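民宿交接安全检查表(附检查意见)
房源:Brandão 小楼,二层带阁楼
检查日期:2022年9月18日
上次检查:同年二月
管理方:Avard 短租管理

填写说明:每项填“合格”“待改”或“不适用”。待改项写明位置,复查后在原行补记,不另开新表。

一、入口与楼梯

1. 大门锁与备用钥匙:合格。钥匙盒密码已更换。
2. 楼梯扶手:待改。二层转角处一颗固定螺丝松动,用手能晃动。
3. 楼梯照明:合格。阁楼一段灯光偏暗,建议换亮一档的灯泡。
4. 门垫:待改。背面防滑层脱落,已收走,等新的到货。

二、厨房

5. 燃气软管:合格。管身印有更换年限,未到期。接头涂肥皂水,无气泡。
6. 燃气报警器:合格。按测试键有声音。
7. 灶台周围:合格。一侧原来挂的布帘离灶眼太近,二月提过,现已拆除。
8. 台面与储物罐:合格。陶瓷罐不放吊柜顶层,盖子单独检查有无崩口,铜环拉手有无松动。釉面开片属于装饰,不算破损。 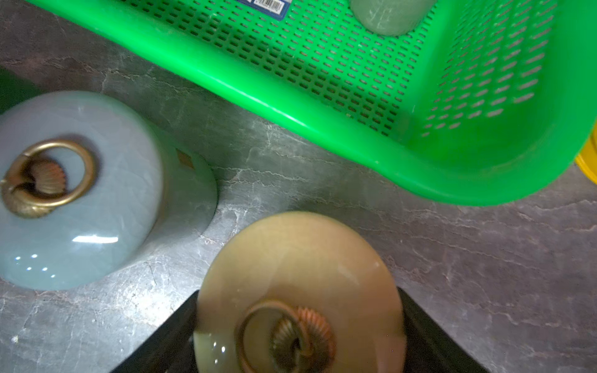

9. 冰箱:待改。门封条下角有霉点,需清洗。冷藏室温度正常。
10. 刀具:合格。放在带扣的抽屉里。
11. 灭火毯:合格。挂在厨房门内侧,伸手可取。上次挂在灶台正上方,位置不对,已移。
12. 罐装干货:茶、糖、豆类按罐核对保质期,过期的倒掉,罐子洗净晾干再装。带孔塑料筐可用来归拢小罐,筐底积粉要冲洗。
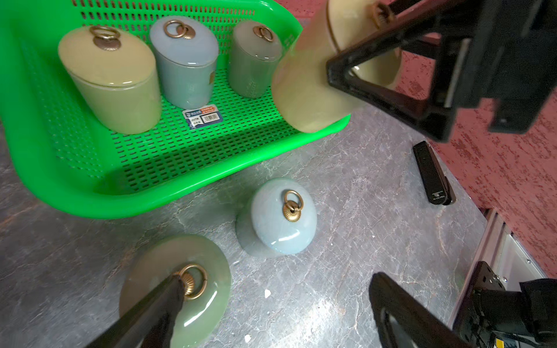

厨房里已经有灭火毯,还要配灭火器吗?
要配。灭火毯适合盖住锅里的小火,火势到了柜子或窗帘就不够用。灭火器放在厨房通往走廊的门边,不要放进水槽下面的柜子。

三、电气

13. 配电箱:合格。回路标签齐全,漏电保护器试跳正常。
14. 插座:待改。客厅沙发后一只面板开裂,已断开该回路,贴了停用条。
15. 接线板:合格。卧室用的是 Tikport 一款,没有串接。阁楼那只线太短,拉得很紧,换长线的,或者把台灯挪到床的另一边。
16. 电热水壶:合格。底座干净,电线无破皮。
17. 取暖器:不适用。夏季已收进储藏间,天冷前单独检查。
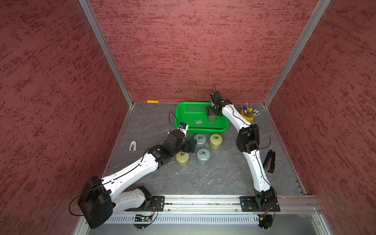

储藏间顺便看了一遍。取暖器电线没有压在箱子下面,但插头上积灰,使用前要擦。储藏间的门只能从外面开,里面没有把手,这一条二月就写过,仍是待改。清洁用品与床品分两层放,漂白剂在下层,瓶盖拧紧。

四、卫生间

18. 淋浴间防滑垫:合格。吸盘完整。
19. 热水温度:待改。出水偏烫,恒温阀需要调低。
20. 排风扇:合格。有轻微异响,清灰后再听。
21. 玻璃隔断:合格。边角无崩裂,合页无锈。

五、卧室与阁楼

22. 烟雾报警器:二层合格,阁楼待改。阁楼那只电池仓是空的,已装新电池并测试,复查时再按一次。报警器为 Premia 牌。
23. 窗户限位器:合格。
24. 床架:合格。阁楼单人床一侧床板移位,已推回。
25. 逃生路线图:待改。阁楼门后那张还是旧格局,隔墙拆了以后没有重画。

六、留给住客的物品

26. 急救盒:待改。创可贴只剩2片,烧伤敷料过期。
27. 住客手册:合格。紧急电话一页已过塑。
28. 易碎品:合格。餐具与陶瓷罐逐件看过,罐子竖放,罐身之间最好垫纸,有崩口的一律撤下。
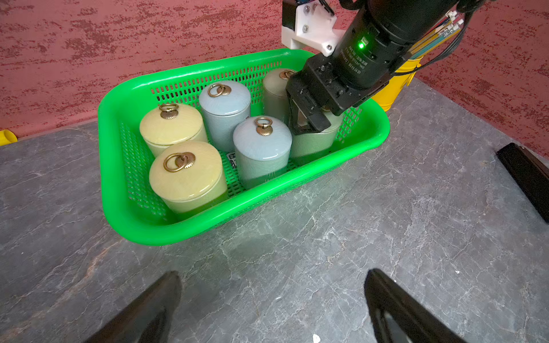 住客打碎了陶瓷或玻璃器皿,清洁人员应怎样处理?
戴厚手套捡大块,碎渣用湿纸巾粘起,再吸一遍地。碎片用旧报纸包两层,外面写“碎片”,放进硬纸盒后丢弃。当天在物品清单上销掉该件。

七、待改项安排

扶手螺丝、插座面板、恒温阀由维修一次上门处理,三项预算合计1,000元,超出要先报 Avard。
冰箱封条和急救盒由清洁人员下次打扫时完成。
逃生图重画后先发电子版核对,再打印。
储藏间门把手连续两次未改,复查前装好,装好之前门不得关严。

复查结果:
(留空)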